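4. Verificación de la cámara de muñeca y control de calidad de los episodios

El presente apartado describe el procedimiento que debe seguirse antes de incorporar un episodio al conjunto de entrenamiento de la política de manipulación Ornedia. Se presupone que la calibración mano-ojo del apartado 3 ha concluido sin avisos.

4.1 Comprobación previa

1. Encienda el controlador y espere a que el indicador de estado quede fijo.
2. Lleve el brazo a la posición de reposo definida en el perfil Polgate.
3. Abra el visor de la cámara de muñeca y fije manualmente la exposición y el balance de blancos.
4. Registre una secuencia de prueba de 8 segundos sin mover el brazo.

Nota: los ajustes automáticos de exposición deben permanecer desactivados durante toda la sesión.

4.2 Fotogramas de bajo contenido

Cuando la muñeca se aproxima a una superficie lisa, la cámara puede entregar fotogramas casi uniformes, en los que el único rasgo aprovechable es una junta o un borde. Estos fotogramas son válidos y no deben eliminarse a mano – el filtro los etiqueta y el entrenamiento les asigna un peso menor.

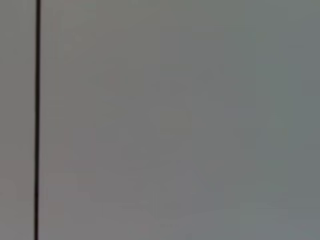 El filtro calcula la energía de gradiente de cada fotograma y la compara con el umbral de la sesión. El valor de fábrica es 226. En la evaluación interna, realizada sobre 2476 episodios, el filtro marcó 289 para revisión; los restantes pasaron directamente al entrenamiento.

1. Ejecute el filtro sobre la sesión completa, nunca sobre episodios sueltos.
2. Abra la lista de episodios marcados.
3. En cada episodio, contraste la vista de muñeca con la cámara externa y con las posiciones articulares registradas.
4. Asigne la etiqueta «contacto próximo» si las tres fuentes son coherentes. En caso contrario, asigne «descartar».
5. Guarde la revisión con las iniciales del operador.

Precaución: una línea de alto contraste sobre un fondo homogéneo permite estimar el desplazamiento perpendicular a ella, pero no el desplazamiento a lo largo de la misma. No utilice estos fotogramas para corregir la calibración.

Precaución: no reduzca el umbral con el fin de acortar la lista de revisión. Todo cambio requiere la autorización de Marcela Vondráček, responsable del método, y debe anotarse en el registro de la sesión.

4.3 Compresión

Las zonas lisas pueden presentar bloques de tono ligeramente distinto, debidos a la compresión del vídeo. El codificador Grunex admite dos perfiles; para la recogida de datos se empleará siempre el perfil alto. Si los bloques persisten, consulte el anexo C – redactado por Oldřich Skála – antes de modificar la tasa de bits.

Nota: los episodios grabados con perfiles distintos se almacenarán en carpetas separadas.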